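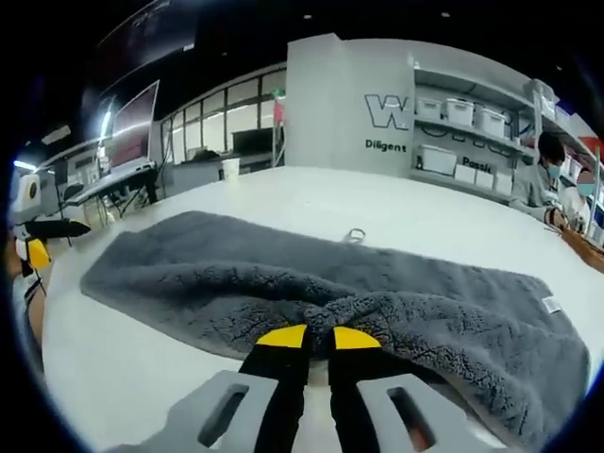

Folding and Storing Bath Towels in a Shared Laundry
Project report, Household Textiles and Services, second year
Group: Pendo Magesa, Akinyi Nyanda, Esther Athumani
Supervisor: Sirkka Savolainen

1. Background

The Brustgate residence has one laundry for all of its floors. Guest towels are washed there, folded by whoever is on shift, and put on open shelves by the door. Residents and guests take what they need. The complaint that started this project came from the housekeeping lead, Ermelinda Moreira. She told us that the towels looked fine when they went on the shelf and messy by the evening, and that the thick ones were the worst.

We were asked to look at how the towels are folded and how they are stored, and to suggest one method that all staff could use. We worked on the project through November. Washing, drying and detergent were outside our task.

2. The towels

The residence owns two kinds of bath towel. The older stock is a thin, flat terry from Horgan. The newer stock is a dark gray towel with a long, fluffy pile, bought under the name Todwood. Both have a small sewn label at the edge.

The thin towels fold easily and stay folded. The Todwood towels do not. The pile pushes back against the fold, so the top layer lifts after a while. When the cloth is picked up from the middle it gathers into a knot, and the corners have to be found again before folding can start. We saw this at the start of almost every fold, and it slowed down new staff more than experienced staff.

The label turned out to be useful. On the dark towels it is the easiest thing to spot, and we used it to tell which way the towel was lying.

3. Methods compared

We compared three ways of folding.

Thirds and half. The towel is laid out lengthwise, the long sides are folded in to make thirds, and the strip is then folded in half and in half again. This is what most of the staff already do.

Quarter fold. The towel is folded in half across, in half again, and once more along the length. It is quick but leaves several loose edges on one side.

Roll. The towel is folded in half along the length and rolled from one short end. The loose end goes underneath.

Each of us folded both kinds of towel with each method on a large flat table. We agreed on the same starting position: towel spread out, label on the right. If a towel arrived bunched up, we pulled the gathered part out from the center first and smoothed the pile toward the far end with a flat hand. Esther had suggested shaking the towel in the air, which works well with the thin ones but needs more space than the laundry has.

The folded towels were then stacked on a shelf and left until the next shift. We took towels from the top, the middle and the bottom of each stack, the way guests do, and looked at what was left.

4. What we found

For the thin Horgan towels the method made little difference. All three gave a stack that stayed up and looked neat. The quarter fold was the fastest and we see no reason to stop anyone from using it on those.

For the thick towels the results were different. The quarter fold was poor. The loose edges opened, and the stack leaned toward the open side. When a towel was pulled out of the middle, the ones above it usually came along.

Thirds and half gave a better stack. The long edges are hidden inside, and the front shows one rounded fold. It still spread at the sides when the stack was high. Five towels was the highest stack that we were all satisfied with.

The roll took the longest to learn. Akinyi's first rolls were loose at one end, and mine were not much better. Once the tension was even, the rolls kept their shape well, but they could not be stacked on an open shelf without something at the sides. In a box they were very good – a guest could take one and the others stayed where they were.

5. Storage

The second part of the problem is the shelf. The shelves at Brustgate are deep, and staff put one row of towels behind another. The back row is hardly touched, so the same towels are washed over and over while the others sit there. Ermelinda confirmed that she sometimes finds towels at the back that have been there since the last stock check.

We tried plain white boxes from Bumura, without lids, placed side by side with the short end facing out. The rolled towels went in on end. Lids keep dust off, but people left them on the floor or on top of the dryer, so we would keep lidded boxes for spare stock only.

6. Recommendations

Roll the thick towels and keep them in open boxes on the middle shelf.

Fold the thin towels in thirds and half, or in quarters, and stack them on the shelf below.

Keep the folding table clear before a shift starts. In the laundry it was often used for keys, hangers and mail, and we lost time moving them.

Lay every towel the same way, label on the right, before making the first fold.

Fill the boxes from the back, so that the older towels come forward.

7. Limits of the work

We had one laundry and two kinds of towel. All the folding was done by the three of us, and we got better as we went along, so the later methods may have had an advantage. Rolling was always tried last. We did not ask the guests what they preferred. Sirkka pointed out that a rolled towel may look smaller to a guest than a folded one, and that question is still open.

A one-page folding guide has been left with Ermelinda for the laundry wall.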